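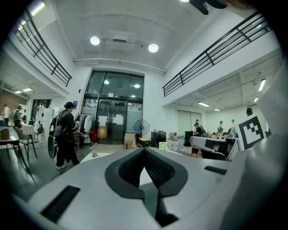
Coat storage was the weakest point in our survey of the Lostska building, a white two-story hall shared by several student programs. The brief from the facilities office asked for a low-cost plan to keep outerwear and bags off the floor during the winter term. At present the provision is a clothing rack, used for dark garments and a few lighter or brighter ones, with a thin-legged wooden stand near it. Backpacks have no assigned place, and many visitors keep them on while they stop in the hall to check a device. The far wall is taken up at its center by the tall glass entrance, so any new unit has to go to the side of it.

2. Method
We measured the free wall length on each side of the entrance and logged rack use on 3 mornings in February. Garments were tallied at opening, at noon and at closing. A total of 671 garment entries were recorded. A coat left all day was entered three times, so the total overstates the number of users. Bags were not logged on the first morning, and bag data from that day are missing from the tables.

3. Options
Option A, the Emar rail, is fixed to the wall and keeps the floor clear for cleaning. It needs drilling, and the wall behind the plaster has not been checked.
Option B, the Skirnov rack, is freestanding with a lower shelf for bags. It can be moved for events. In our load test it held 100 hangers with no visible bend, but it rocked when loaded on one side only.

4. Recommendation
We recommend 2 Skirnov racks, placed end to end along the side wall and loaded from the middle outward. The Figueroa workshop has offered to fit wider feet to reduce the rocking. Long coats should hang at the end away from the door. The test with the new feet is still to be done, and its results will be added to Appendix B.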